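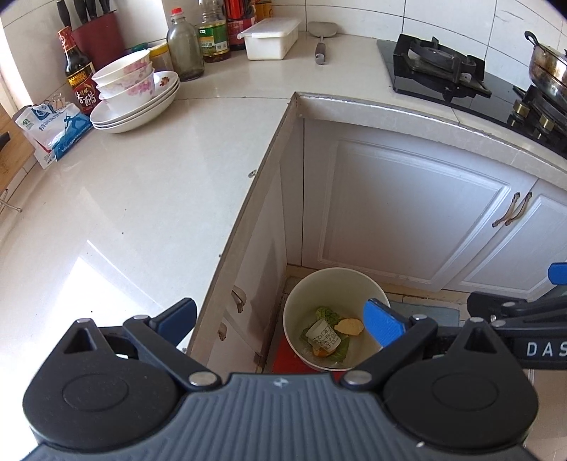

Küchenabfälle: Was wirklich hilft und was nur Platz wegnimmt

27.12.2022
Von Marites Catacutan

Drucken | Per E-Mail senden

Nach den Feiertagen quillt in jeder Küche der Abfall über, und pünktlich dazu erscheinen die Ratgeber mit den immer gleichen Tricks. Natron in den Eimer, Zeitung auf den Boden, Kaffeesatz gegen alles. Ich habe in den letzten Jahren ziemlich viel davon ausprobiert und das meiste wieder gelassen. Was übrig geblieben ist, passt auf eine Seite.

Der Eimer

Ein runder, heller Eimer ohne Deckel, auf dem Boden neben den Schränken, reicht für die tägliche Kocherei völlig aus. Ja, ohne Deckel. Wer täglich leert, braucht keinen, und wer nicht täglich leert, dem hilft der Deckel auch nur bis zum nächsten Öffnen. Die Schwingdeckel sind am schlimmsten: Alles, was man mit nassen Händen hineinwirft, streift einmal am Rand entlang, und diesen Rand putzt man dann jede Woche mit einer alten Zahnbürste.

Helle Eimer haben den Ruf, schnell schmuddelig auszusehen. Das stimmt, und genau deshalb nehme ich sie. In einem schwarzen Eimer sehe ich den angetrockneten Rest am Boden nicht und rieche ihn erst drei Tage später.

Beim Standort wird gern von Laufwegen und Arbeitsdreiecken geredet. Mir genügt, dass der Eimer unter der Kante der Arbeitsplatte steht, an der geschnitten wird. Dann schiebt man die Abschnitte mit dem Messerrücken über die Kante und trifft meistens. Eine Matte auf den Fliesen fängt den Rest auf. Sie muss flach sein und in die Waschmaschine passen. Die dicken, weichen Küchenläufer sehen im Laden gut aus, aber Möhrenschalen bekommt man aus ihnen nur einzeln wieder heraus.

Einsätze, Filter, Pulver

Von Granora gibt es einen Aktivkohlefilter zum Einkleben in den Eimer. Ich hatte zwei Packungen davon. Einen Unterschied zum leeren Eimer habe ich nicht gerochen, und der Kleber ging nur mit Öl und viel Geduld wieder ab. Das Streupulver von Nusmont bindet zwar Feuchtigkeit, aber das tut ein Blatt Küchenpapier auch.

Zeitungspapier am Boden ist in Ordnung, solange man es jeden Tag wechselt. Bleibt es liegen, klebt es fest, und man kratzt es in kleinen Fetzen wieder heraus. Mein Bekannter Benjie Mangubat schwört auf eine Lage Eierkarton. Bei ihm zu Hause funktioniert das, bei mir hatte ich nach einer Woche grauen Brei.

Und Natron? Schadet nicht. Mehr würde ich darüber nicht sagen.

Erst sammeln, dann wegwerfen

Am meisten gebracht hat mir eine langweilige Umstellung. Ich laufe beim Kochen nicht mehr mit jeder Schale einzeln zum Eimer, ich lasse alles in einer Ecke der Arbeitsplatte liegen, immer in derselben. Wenn das Essen auf dem Herd steht, wird die Ecke in einem Zug geräumt und abgewischt.

Die Fachpresse empfiehlt dafür eine hübsche Schale, am liebsten aus Keramik. Das kann man machen, man spült dann halt eine Schale mehr. Eine glatte, glänzende Platte braucht keine. Bei rauem Holz oder Naturstein wäre ich vorsichtiger, vor allem mit Roter Bete.

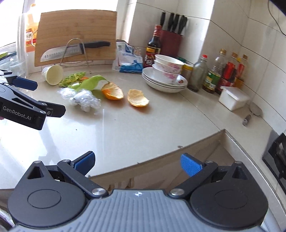
Beim Trennen scheitern die meisten Vorsätze an Kleinigkeiten. Mit dem guten Willen hat das wenig zu tun, man greift eben alles auf einmal und wirft es zusammen weg. Ein Pappbecher, Gemüsereste, ein großes grünes Blatt, eine zerknüllte durchsichtige Tüte und zwei Stücke Orangenschale liegen vor dem Schneidebrett so nah beieinander, dass eine Hand sie fast in zwei Griffen nähme. Dabei gehört mindestens die Tüte woandershin. Ich nehme deshalb zuerst heraus, was nicht gewachsen ist, und erst danach den Rest. Das dauert ein paar Sekunden. Wer es umgekehrt macht, fischt später Folie aus dem Bioabfall - oder fischt sie eben nicht heraus, und dann hätte man sich das Trennen sparen können.

Ein Wort zu Bechern: Viele Pappbecher sind innen beschichtet und haben deshalb weder im Altpapier noch im Kompost etwas verloren, egal wie natürlich der Aufdruck tut. Wo sie hingehören, regelt jede Gemeinde anders. Einmal nachlesen, Zettel in den Schrank kleben, fertig.

Tüten im Bioeimer, die sich angeblich von selbst zersetzen, nehmen viele Anlagen nicht an. Ich hatte einmal eine Rolle von Clilis mit 50 Stück gekauft und am Ende für Schuhe im Koffer verbraucht. Papier tut es auch.

Orangenschalen

Über Orangenschalen wird mehr Unsinn geschrieben als über jeden anderen Küchenabfall. Sie sollen das Holzbrett desinfizieren, den Wasserkocher entkalken, Ameisen vertreiben und den Kühlschrank erfrischen. Auf dem Brett riechen sie gut, sauber wird es davon nicht. Ein Bambusbrett wird heiß abgewischt und danach hochkant gestellt, damit auf beiden Seiten Luft drankommt. Liegend auf der Platte bleibt es unten feucht, da hilft auch keine Orange.

Für den Essigreiniger mit Schalen, zwei Wochen im Schraubglas, kann ich mich dagegen erwärmen. Er putzt so gut wie Essig, riecht aber etwas weniger danach. Nur unbehandelte Früchte nehmen und nicht auf Marmor verwenden.

Im Kompost brauchen Zitrusschalen lange. Klein schneiden und untermischen geht, ein ganzer Eimer auf einmal eher nicht. Im Januar, wenn alle ihre Mandarinen essen, gebe ich den größten Teil in die Biotonne.

Leeren und auswaschen

Täglich leeren, am Abend, auch wenn der Eimer erst zu einem Viertel voll ist. Einmal in der Woche mit heißem Wasser und Spülmittel auswaschen und kopfüber trocknen lassen. Den Spezialreiniger von Padilla habe ich mir einmal schenken lassen. Er schäumt schön. Die Flasche steht noch halb voll unter der Spüle, falls sie jemand haben möchte.

Drucken | Per E-Mail senden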